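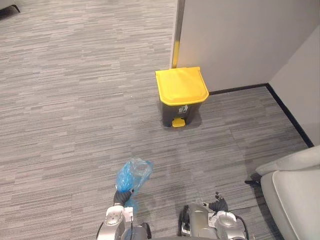
The Tirden label has begun putting its chamber music tapes back into circulation, and the first set to reach us is the complete run of string quartets by Sjögren, recorded by the Celtetti Quartet over three seasons. Subscribers will know that these performances have been out of the catalogue since the LPs were deleted, and that clean copies were hard to find even then. Our own set went missing when the listening room was refurbished. The room has come out well, with grey streaked carpet and a bin with a bright yellow lid, and the new set will be kept there with the other boxed editions. It may be borrowed for a week at a time, one box per member.
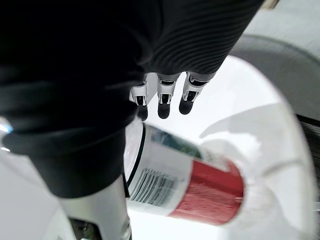
The recordings

There are six quartets spread over four discs, with the two late fantasias for string trio as a filler on the last. The tapes were made in a small church hall with a short, dry echo. On the old pressings this gave the first violin a hard edge, particularly in the opening movement of the Second Quartet. The new transfers go back to the original masters and the edge is mostly gone. The cello gains most. In the slow movement of the Fourth you can now hear the long held notes underneath the viola tune, which on LP sank into the surface noise.

The playing is steady and rather unshowy. Tempos are on the slow side in the first two works, and the scherzo of the First could do with more lift. From the Third onwards there is little to complain about. The Fifth is the pick of the set, with a finale that keeps its pulse right through the fugue and does not rush the last page. The Sixth was taped last and sounds a little closer than the others, so you may want to turn the volume down a notch before it starts.

Tape hiss has been left in. It is noticeable on headphones during the fantasias and much less so through speakers.

The booklet

The booklet runs to 80 pages and includes the original sleeve notes, a new essay on the Trundov manuscripts and full session dates. The essay is useful on the question of the cut in the Third Quartet. The Celtetti players observe the cut, as everyone did at the time, and the missing bars are printed in the booklet for those who want to compare. The track timings for disc three are wrong on the back of the box but correct inside.

Availability

The set is limited to 2,000 numbered copies. Ours is number 547. Tirden has said that downloads will follow in May, without the booklet. Members who want their own copy can add their names to the list at the desk, and we will send in one order to save on postage. Please pay when you collect.

Also received

Trundov's piano music, volume two, on a single disc. It holds the twelve preludes and the early sonata, in modern sound. The instrument is bright at the top and some listeners will find it tiring over a whole programme. The sonata is given with its first-movement repeat, and the preludes are played in the printed order. A longer notice will appear in the next issue.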